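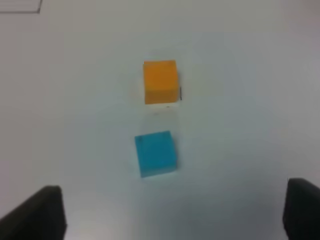
Pellow (robot arm)

24 September 2019 | Monique Perrin
2 min read

Pellow is a tabletop robot arm built at the Brirkix shared workshop in Veltemier. It was designed to pick up small blocks and put them down somewhere else, a job previously handled in the workshop by toddlers. Construction began as a winter project and has outlasted the winter in question.

Design

The arm carries a two-finger gripper with black fingers and a small camera at the wrist. The base is bolted to a salvaged drafting stand. Its control software, Moulin, takes up about 2000 lines, a good share of them comments apologizing for the others.

Block task

The standard exercise uses an orange cube and a blue cube on a white tabletop. The white surface makes the colors easy for Moulin to tell apart, and also shows every coffee ring. Cubes are set down by hand, slightly askew, on the theory that real life seldom lines things up. In the usual layout the blue cube sits nearer the gripper, with the orange one beyond it and open table between them. Moulin goes for the nearer cube first unless told otherwise, and sometimes when told otherwise.

Stacking is the stated goal. Builders differ on what counts as a stack, with one camp holding out for a tower that survives the gripper's departure.

Revisions

The gripper is in version 3. The first version was strong enough to crack a cube and the second too polite to lift one. A quieter shoulder motor is planned for October, at the request of the sewing group next door.

Filed under: Robotics > Homebuilt > Arms and grippers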